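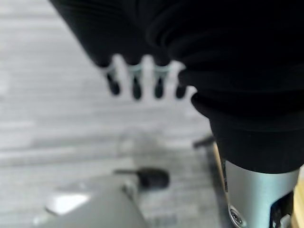 My mother kept a sewing room for most of her working life, and there was one rule in it that she never bent for anyone: you did not put your hand near the needle while your foot was near the pedal. It didn't matter if the machine was switched off or even unplugged. I must have heard it 1000 times before I was tall enough to reach the pedal in the first place, and I'm grateful to her now, because that little rule taught me more about safe work than most of the binders I've been handed since.

I bring it up because I've spent a good part of this year reading the rules that small shops write for themselves when they bring in a robot arm, and I have come away with an opinion I'd like to share, if you'll bear with me. I think we write far too much about the arm and far too little about what it is picking up.

Take cloth. A metal bracket is the same shape at four in the afternoon as it was at eight in the morning. A sweater is a different shape every time you set it down. It folds over on itself, it hides its own edges, it hangs, it drags, and it will happily wander into any gap you leave for it. Anybody who has closed a coat in a car door knows what I mean! And yet the handbook I was sent by a garment finishing shop called Rasarach, a very decent outfit with people I liked a great deal, ran to 368 numbered rules, and I could find only 12 that mentioned fabric at all. Most of those were about lint.

Now, I don't want to be unkind about that handbook. Somebody worked hard on it. The parts on stop buttons were clear, the parts on who may change a program were clearer still, and there was a lovely page on handing over at the end of a shift that I'd like to see copied everywhere. But a new hire reading it would have learned a lot about the machine and next to nothing about what to do when a sleeve goes somewhere it shouldn't. That happens to be the moment when a person is most likely to reach in. You see a bit of knit caught up around a finger or a joint, you think "oh, I'll just tug that loose," and your hand is in there before the rest of you has had a vote.

So my first wish would be for a plain rule about snags, written near the front, in words a tired person can follow. Stop the arm. Make sure it will stay stopped. Free the cloth by hand, slowly, and look at both the cloth and the gripper before anything starts again. The folks at Ladden, who sort used clothing for resale, have something close to this taped up at every station, and I noticed that people there really did it, even with a full cart waiting.

My second wish is that shops would write down which garments they won't give to the arm. There's a funny kind of pride that creeps in once the equipment is paid for, and I understand it, having once tried to make an entire Thanksgiving dinner in a new slow cooker. But long fringe, loose straps and dangling cords deserve their own decision before they reach the table. If the decision is that a person folds those, that's fine. Put it on the list and let the list get longer.

Iona Gourlay, who wrote the shop rules at Forsyth and was kind enough to argue with me over a very long lunch in July, thinks I'm asking for too much paper. Her view is that every rule you add makes the others a little easier to skip, and that good training does the work I want the page to do. She told me her own first draft had nearly 495 lines in it and that she threw most of them out. I've gone back and forth on this ever since, and I'll grant her more than half of it. A rule that's never read protects no one.

Where I still part ways with her is on dark fabric, of all things. Black knitwear is hard on the eyes, and it can be hard on cameras too, with all those folds running together so you can't tell where one stops and the next begins. At Amo they ask the operator to check the lighting before a dark batch and to slow the arm down for the first few pieces. It takes a minute or so. I can't see training alone keeping that habit alive through a busy season, with new people coming in and the experienced ones out on vacation. Written down, it has a chance.

I'd also ask, gently, that whoever writes these rules spend a whole day folding first. Do it by hand, with the same pile the arm will get. Let your shoulders ache a bit. Keep a pencil nearby and make a note each time something slips or catches, and start the next draft from that page of notes.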